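About Us: Our Open Days

Lomard started with two desks and a secondhand couch, and for a good while the couch got more use than the desks. We build and teach with hand-held grippers, the kind a person carries around a room so that a robot can later learn from the way people handle ordinary things - bags, bottles, whatever happens to be on the table. Our teaching program is called Pikel, and the larger project it feeds into is Pladon. Both of them live in the same brick-walled room, and we are very fond of that room.

Twice a year we open the doors and let people come in and watch us work. The last open day was on September 15, 2026, and we welcomed 196 guests, from grade school classes to retired machinists (who asked the hardest questions, bless them!). Most visitors end up staying far longer than they meant to. 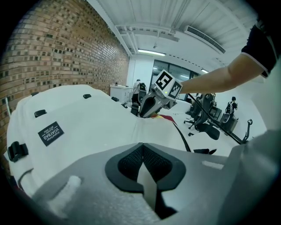
Grippers at work, marker cubes and all.

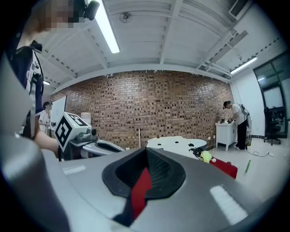 Uchida wrote to us afterward that the slow parts were the best parts, and that watching a person repeat one small task with such patience explained more about robots than any polished video had. We were so pleased with that letter that we read it out loud over lunch.

Demonstrations run in groups, with plenty of time for questions, and children are welcome as long as a grown-up comes along. Our next open day is in October, and there will be coffee. School groups can write to the front office for a morning visit, and we'll do our best to find you a spot.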